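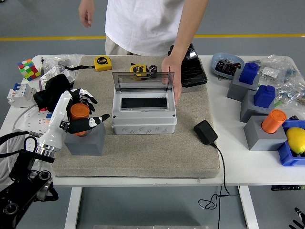 31/08/2018, rewards chequing, month-end batch

Last run under the old qualification rules, so naturally it took all afternoon.

Ran the Destatness members first as a dry run. 287 accounts in, 146 came out qualified, the rest dropped to the base rate. Felt low. Compared with July and the drop is nearly all in the debit purchase test, which is supposed to look at posting date and was looking at authorization date for anything coming through Flandar. Someone buys groceries on the last night of the cycle, Flandar posts it two days later, we count it in neither month. Elegant, in its way.

Oi-ling says this was raised in the spring and closed as "working as described". I read the description. It does describe it.

Patched the date field in the test copy only. Reran. Have not written the new total here on purpose, the rerun still had the joint accounts in twice and I don't want anyone quoting it at me. Fix the duplicates, then run again, then believe it.

ATM fee refunds: the cap is per cycle, not per withdrawal. Solène has now explained this to me on two occasions and I am writing it down so there isn't another. Receipt needed for any single fee over $3. Foreign machines don't count, even the ones in airports that look very Canadian.

Rounding. Kan rounds interest daily and we round at month end. On a small balance the difference is a cent, which sounds harmless until a retired bookkeeper in the Gendberg branch area rings up with a spreadsheet. She was right, too. Noemí credited the cent and sent a letter. The letter cost more than the cent, obviously. Leave our rounding alone for now, but the statement footnote has to say which one we use. Currently it says "interest is calculated", full stop.

Test account with exactly $100.00 in it: gets the reward rate. Same account at $99.99: also gets the reward rate. Minimum balance check appears to be decorative. Logged it, assigned to Chih-ming, who was at lunch.

Sweep to savings ran clean. Checked it twice out of suspicion.

To do
- joint account duplicates, before anything else
- ask Sze-wing whether the missed July purchases get paid back automatically or only if the member complains (I know which I'd bet on)
- footnote wording to Noemí
- rename the job. "final_final_rewards" has been live for two years

Printer on our side is out of toner again. Branch copy of the exceptions report is on Solène's desk, under the mug.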